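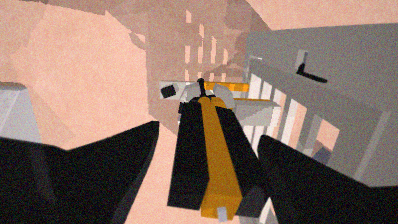

Simulated wrist views cut failed grasps in slatted storage, Flestham group reports

26th June

A research group at Flestham has reported a training method that lets a robot arm pick small parts out of divided storage using a policy trained almost entirely on rendered images. The method, called Rajan, changes how the simulator treats the view from the wrist of the arm and leaves the physics engine and the control stack as they were. The group says the policy trained this way failed less often on a physical test rack than one trained on the same tasks with standard rendering.

The work was led by Mitiku Dinsa and carried out on simulation software supplied by Zeltex, a company that builds tools for warehouse automation. The physical trials were run at a test site in Pestidthorpe.

Picking from slatted or divided storage is a known weak point for policies trained in simulation. The target is often partly hidden, the gap between dividers is narrow, and the fingers of the gripper block a large part of the wrist view during the last stage of the approach. A policy that has learned from clean, fully lit renderings tends to rely on object edges that are not available on the real machine at that moment. The usual result is a gripper that stops short or closes on a divider.

Earlier attempts to fix this have mostly added detail. Textures are scanned, lighting is matched to the target room, and the rendered images are made to look as much like the real camera feed as the budget allows. Rajan takes the other direction. Surfaces are kept flat and untextured, colors are drawn at random for each episode, and a fine grain is laid over every image before it reaches the policy. Walls, shelves and cabinets can be pink in one episode and green in the next. The shape of the storage, the position of the dividers and the geometry of the gripper stay exact.

The second part of the method concerns the fingers. In most simulators the fingers are rendered with the same sharpness as everything else. Rajan applies a depth-dependent blur, so that surfaces very close to the camera come out softer than those farther away, and it varies the amount between episodes. The fingers are also shifted by a small random offset in each episode to stand in for the mounting error found on real wrist cameras. Dinsa's group found that this offset mattered more than the blur. With the offset removed and the blur kept, most of the gain on the physical rack disappeared.

The third part is a change to the training schedule. Each policy begins with open shelving and no dividers. Dividers are introduced once the success rate in simulation passes a fixed threshold, first with wide gaps and then with narrower ones. Loose objects are placed on nearby surfaces throughout, and these are never the target. The group reports that policies trained without such distractors reached for the nearest dark object in view, wherever the target was.

Training used 509 scene layouts. Each layout set the position of the storage units, the orientation of the slats and the starting pose of the arm. The policy takes wrist images and joint positions as input and outputs a change in gripper pose plus an open or close command. It receives no depth data. The group trained 4 versions of the policy, removing one element of the method from three of them, so that the contribution of each element could be compared.

The physical evaluation consisted of 124 picks per version. A pick was counted as successful if the part was lifted clear of the rack and held until the arm had returned to its starting pose. Contact with a divider was logged separately and did not count as a failure by itself. Between picks, the part was placed again by an operator following a printed sequence, which was the same for every version.

The full method gave the highest number of successful picks and the lowest number of divider contacts. The version trained without the staged schedule came second on success but made far more contact with the dividers. The group attributes this to a habit of entering the gap at an angle, learned early in training and never corrected. The version without distractors was the weakest of the set. Full per-version results are given in tables attached to the technical report.

Training time was longer than for the baseline. The staged schedule needs repeated evaluation runs to decide when to move on, and these account for most of the added cost. Rendering itself was cheaper, as flat surfaces need no texture memory and a simpler lighting pass was enough.

The report lists several limits. All parts in the physical trials were rigid and small enough to fit between the fingers in any orientation. Transparent and reflective parts were left out. The rack did not move, and the arm was mounted on a fixed base. The simulator models contact between fingers and dividers as stiff, which does not match thin plastic dividers that bend when touched. On 2 occasions during setup a divider flexed far enough to trap the part, and those runs were stopped and excluded before the counted trials began.

There is also an open question on camera placement. The wrist camera used by the group looks out between the fingers and sees both of them at all times. Policies trained for that position were not tested with the camera moved to one side – a common arrangement on commercial grippers. Dinsa writes in the report that the offset range would probably have to be widened for such a mounting, and that the present settings should not be carried over without new tests.

Zeltex plans to include the blur and offset functions in its simulation package in July. The schedule code and the scene layouts will be released separately by the Flestham group, along with the configuration files for all versions of the policy. The trained weights are not part of the release.

Further trials at Pestidthorpe will use deformable packaging and a rack with flexible dividers.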